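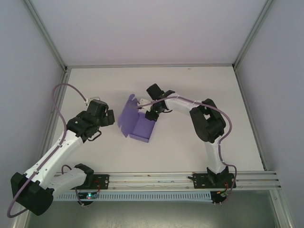
The case against the repair subscription

Posted in January by the Circombe Notebook
6 min read

My dishwasher now has a monthly fee. I should say that I agreed to it, standing in a store in November with a coat on and a parking meter running, which is how I agree to most things I regret. The plan is called Skusel Care and it costs 7 dollars a month. For that I get "priority access to a trained technician" and "peace of mind," and the second one takes up more room in the brochure.

I've been reading the terms over the holidays, all 3 documents of them, and I would like to talk about what a person is buying when they buy one of these things.

Start with the word "priority." Priority over whom? If everybody at the checkout gets offered the plan, and the clerk seemed to think most people take it, then the priority line is the line. The people with no plan are in some other, worse line, and I suspect it was made worse to give mine something to be ahead of. I called the number to test it, on a weekday a little after 10 in the morning, and waited long enough to empty the dishwasher in question and wipe down the stove.

The woman who picked up was pleasant and quick. I asked what would happen if the pump went. She said a technician would come and assess it. I asked if the pump was covered. She said the assessment was covered. We went around that loop a second time, politely, and I let her go.

Page 9 has the pump in it, as it happens. Pumps are covered if they fail under "normal domestic use," and normal domestic use is described in a separate sheet that asks you to clean the filter every two weeks and keep a record. A record! I have lived in this house a long time and I don't keep a record of when the furnace gets serviced. I'm supposed to keep a diary for a filter.

Now the money. A neighbor had the same pump replaced last spring by Oyewole Appliance, the two-bay shop behind the feed store, and paid 224 dollars with the part and the visit included. At 7 dollars a month I pay for that pump in 32 months, whether it breaks or not. The machine comes with a two-year warranty, so for the first 24 of those months I'm paying for a repair the maker already owes me. I asked the store about this later and was told the plan "works alongside" the warranty. So does my umbrella.

People who like these plans tell me I'm looking at it wrong, that it's insurance and you aren't meant to come out ahead. Fine. I carry insurance on the house and I hope I never see a cent of it. But I insure the house because I couldn't buy another one. I can buy another pump. It would annoy me and I'd eat a lot of eggs that month. The whole idea of insurance gets silly when the thing being insured costs less than a set of tires, and I think the sellers know it, which would explain why the brochure is so heavy on feelings.

The argument I take more seriously is the one about cash on hand. Plenty of households can find 7 dollars and can't find 224 in a bad week. I've been in one of those households. If the plan really did pay for the pump, no diary, no "assessment," I would shut up about it. What bothers me is that the people with the most reason to buy it are also the ones least likely to have an afternoon free to argue about a filter log.

I did look for numbers. Stavadeo, the forum where people who fix their own machines go to complain about people who don't, has a thread on appliance plans that was up to 1,163 replies when I gave up on it. It's angry people mostly, so weigh it accordingly. Happy customers don't post at midnight. Still, the complaint that kept coming back wasn't refusals. It was delay: two visits to look, a part on order, a third visit with the wrong part, and a family washing dishes by hand through all of it while the fee came out on the first of the month.

Canceling is possible. It has to be in writing, to an address in another state, and the plan runs to the end of the following billing period. I mailed mine yesterday, and I'm putting the 7 dollars in a coffee can on top of the fridge. I also cleaned the filter, which was disgusting, and I'm not writing down when.

14 comments
Share (3)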